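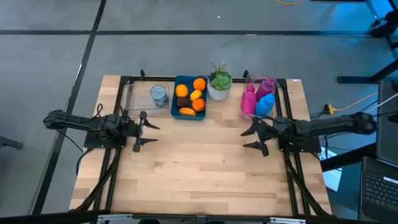 Features > Live Music > Sound and Staging

Small rooms, long decay: how Rillville rebuilt its concert sound

The Fogh holds 700 people standing and was built as a grain exchange. For most of its life as a music venue it had a reputation among touring engineers for one problem: a low-frequency decay that ran close to 3 seconds with the room empty. Bass guitar and kick drum merged by the fourth row. Vocals were pushed up to compensate, the monitors followed, and the overall level climbed through the set.

The venue closed in July for a refit and reopened with the opening night of the Sorkau tour, a five-piece that plays with two drummers and no click track. It was a demanding choice. Two kits on one riser put a lot of energy below 200 Hz, the range in which the old room performed worst.

Most of the work is out of sight. The ceiling void was filled with mineral wool to varying depths, deepest above the mixing position. The rear wall, once flat painted plaster, now carries tuned absorbers behind fabric. The balcony front has been angled down so that reflections land on the audience and do not return to the stage.

The loudspeakers changed too. Two stacks of older cabinets came out, and a pair of shorter hanging arrays went in, with the subwoofers placed in a single line across the front of the stage. Spacing in that line matters. If the boxes sit too far apart, the low end breaks into lobes, and listeners a few feet from each other hear different mixes. The crew spent 10 nights measuring before settling on the final positions.

From the floor, the difference was clear by the second song. The two kick drums could be told apart, one tuned higher and damped harder than the other. "Urkusa," the long closing piece from the band's last record, depends on a sustained organ pedal note under brushed snares. In the old room the note would have covered the brushes. On opening night both were audible at the back bar.

Some faults remain. The area under the balcony is still dull above the vocal range, and the small fill speakers there arrived slightly early against the main arrays for the first half of the show. The delay was corrected at the interval. Side seats upstairs get little direct sound from the far array, and the house has priced them accordingly.

The band plays two more nights in Rillville before the tour moves to seated theaters, where the second drum kit will be set on its own riser.

Contact the features desk | Copyright, all rights reserved | Back to top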